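Filed under: Open Data > Home & Decor > Wallpaper

Print this page | E-mail this page

# Ketlow Wallpaper Names

A list of 1434 wallpaper pattern names, typed up from old sample books by Ruxandra Furtună and Dušan Ondrejka, who still speak to each other.

## What you get

One CSV file with 5 columns: name, maker, color, motif, remarks. Remarks is mostly Dušan's opinions. We tried moving them to a separate file and he moved them back.

## Motifs

Flowers win by a mile. A bloom counts as "lily" if either of us said lily first. Leaves and stems go under "foliage" unless they're attached to a flower, in which case good luck.

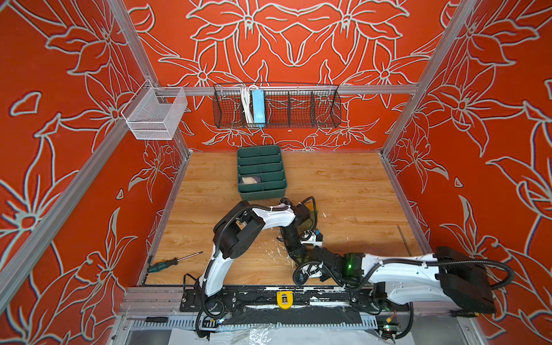
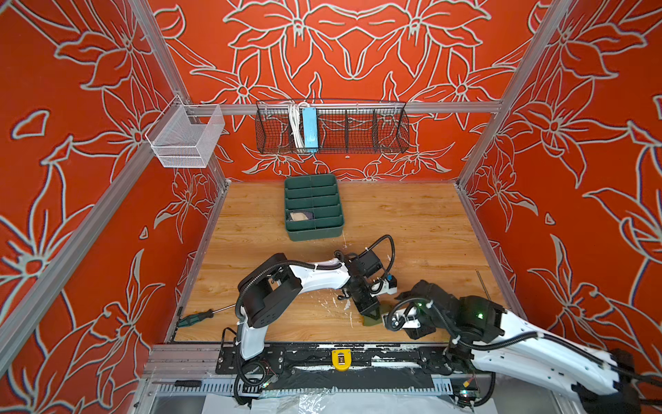

Motif: lily. Color: orange-red, pale outline (both pictures).

## Known problems

- "Cream," "ivory" and "Onham white" are probably one color. Makers disagree.
- The Stoica books lost their covers, so 3 entries have a maker and no name. They're listed as "Untitled," like serious art.
- Roses and peonies were sorted by Florin Bucur, who grows neither.
- Stripes are undercounted. Ruxandra finds them dull and skipped pages.

## Using it

Free for anything. Please don't name a child from it; "Damask Regret" is taken by a cat.

Corrections go to Bianca Ilie, who reads them in May.

Last updated 2024-04-15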